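Who We Are > Our Story

Delbridge Tea Room opened in May with 24 chairs, one good kettle and a menu Carola Kasten wrote on the back of a parking ticket. She still runs the kitchen. Sorin Anghel looks after the tea, and has opinions about your milk.
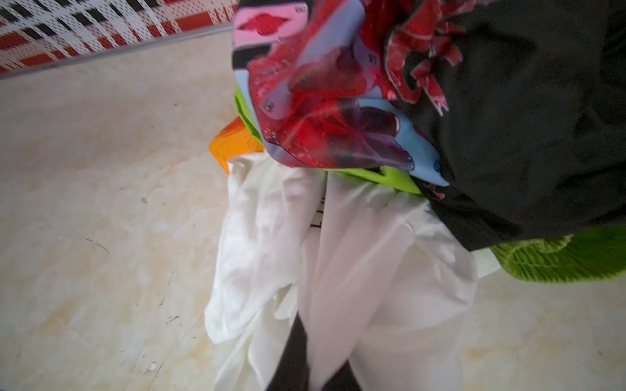 A heap of clothing on the pale floor.

We keep 173 teas in the back and serve five of them each day, chosen by Sorin according to the weather and his mood. The smoky one is called Khan. The one that tastes like a wet garden is Fumska, and it outsells everything else we pour, so what do we know. 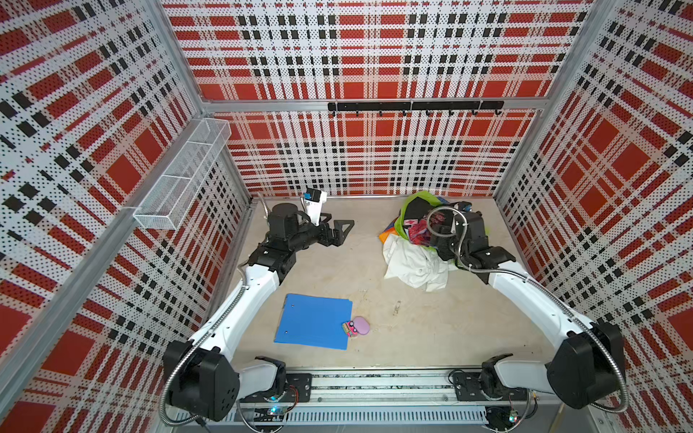
Food is short and plain: soup, toast, a seed cake that Carola has baked 552 times by her own tally and is still not happy with. Lunch ends when the soup does. We don't take bookings for fewer than six – bigger parties should call first and agree on a cake.

Dogs are welcome. Laptops are tolerated until noon.

Contact: Delbridge Tea Room, ask for Carola | © Delbridge Tea Room | Back to top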